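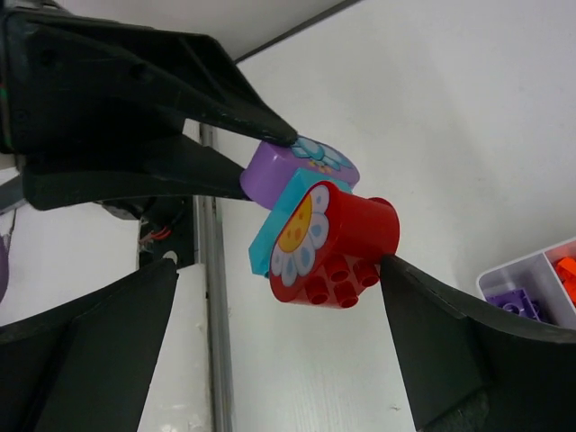
Drukatville flower blocks: purple, turquoise and red, joined.

Drukatville Building Blocks, Flower Assortment
By Wandura
Item no. 1439
Pieces: 60
In stock

Toy building blocks have been square for a long time and most of them are very proud of it. The Flower Assortment is our answer for households that have stood on enough corners. Many of the pieces are rounded, shiny and smooth at the sides, and a few of them have a flower printed on the face. We kept some flat-sided ones in as well, for people who want a wall to look like a wall.

You build with them in the usual way. Push one on to the next until it sits tight, then carry on until you have a tower, a wagon or something your child will describe to you at length. The studs are hollow in the middle, so small fingers get a decent grip on the edge.

The flowers
No two prints in the range are meant to match. The purple block in the photo has a light-blue flower outlined in darker blue. The red one went for white and pale-blue petals, a blue spot in each, and a yellow middle with orange marks on it. Botanists have written to us. We thank them for their interest.

All prints were drawn by Anong Saithong, who was asked for three ideas in June and sent 44. We used as many as the printer would put up with.

What's in the box
60 blocks in mixed shapes and colours
A cotton bag with a drawstring, which will be used for something else within a week
A fold-out sheet of building ideas, including a snail that is harder than it looks

Colours are mixed at packing, so we can't promise you extra purple. Please don't ask the warehouse. They are kind people and they will try.

Goes with
Wandura Parer base plate, green or grey
Wandura Phromma wheels and axles, set of four
Older Drukatville sets, apart from the first run, which has a wider stud and keeps itself to itself

Cleaning
Warm water, a drop of washing-up liquid and an old toothbrush for the studs. Leave them studs down on a towel overnight. No dishwasher, please. The blocks will live but the flowers come out looking as though they have had bad news.

Delivery and returns
Orders leave us within two working days. Send back anything unopened within the month and we'll refund it. Opened sets can come back too if a piece is faulty, and we'll replace single blocks free of charge if you tell us the colour and shape. "The nice one" has been tried.

Schools and nurseries: the same blocks come loose in a tub of 200, without the bag or the snail. Ask for a price using the trade form.

Page last updated 2025-10-31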